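Preschool drop-off, three months in

Nov 3, 2025

We moved our daughter to the Truvano center at the end of the summer, mostly for the hours. The old place closed at 5:00 and I get off work at 5:00, so you can see the problem. Truvano stays open until 6:15.

The center rents the ground floor of the Zanen building, along with a speech therapy office and a food pantry. There are 3 parking spots marked for drop-off and they fill up early. I usually park on Jurić Street and walk her in through the side door. You need the code, and they change it every few months.

Tuition went up by $227 a month compared to what we paid before. That includes breakfast and a snack but not lunch. There was also a $400 deposit, which comes off the last bill if you give notice in writing. We had to ask about that twice before we got it on paper.

Her room has two teachers all day. She cried the first week and then stopped. Naps are shorter than at home and bedtime has moved up, which suits us.

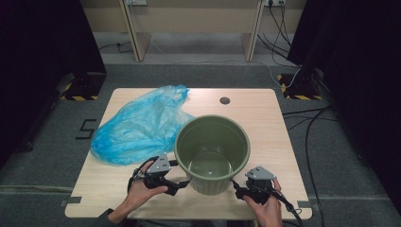 Can you switch to part-time in the middle of the year? You have to wait until February, when the office redoes the schedule, and the form is at the front desk.

We're staying full-time for now. I still need to send in her new shot record and an extra pair of pants.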